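Nyanda toy swap is back, and it's bigger this time

Posted 10/29/24 by Awuor Mrema

I've been going on about the Nyanda toy swap to anyone who'll listen, so you can imagine how happy I was when Jabari Kimaro called to tell me it's coming back in February! Same hall on Skinley Street, same deal as before: bring a toy your kids are done with, get a ticket, pick out something else. No money changes hands unless you want a coffee.

Last time 237 toys came through the door and 154 of them went home with a new kid. The rest went to the Fondis thrift store, which (I checked) still has a few of the board games if you're quick.

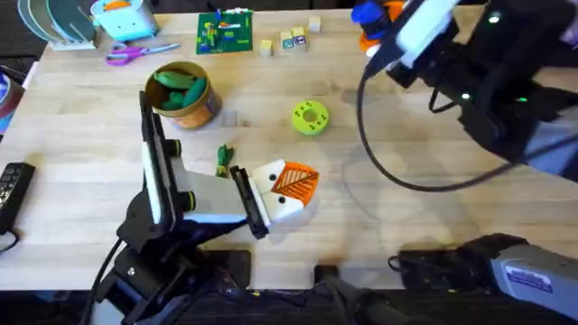
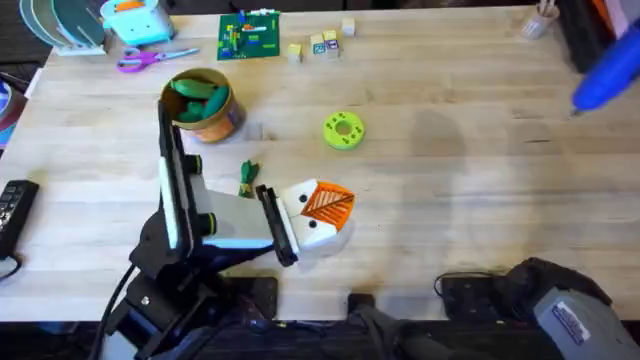
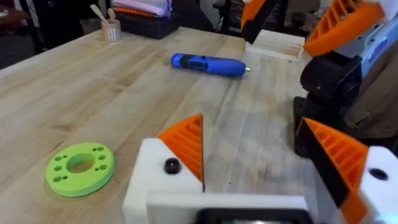
Jabari has made some changes after listening to all of us grumble in line. There will be 40 tables instead of 20, and the baby stuff gets its own room so you can get a stroller in there without running over anybody's toes. He's also looking for long, plain tables with plenty of clear space on top, like the pale wooden one in the pictures, and if you have one you can lend for the day he would love to hear from you. Folding ones are fine too. I've already promised him my mom's old dining table, and I should probably tell her that.

Drop-off starts the evening before, at the side door by the Zumov bakery. Please wipe things down first, tape puzzle boxes shut and take out any dead batteries (I brought a talking farm set last year with batteries so crusty I had to take it home again, very embarrassing). Stuffed animals are okay if they've been through the wash. Car seats and bike helmets can't be swapped, sorry.

Tickets are good for the whole day, and kids can do their own choosing. Mine spent most of the morning picking and came home with a xylophone. If you want to lend a table or help set up, leave your name at the bakery counter and Jabari will call you back.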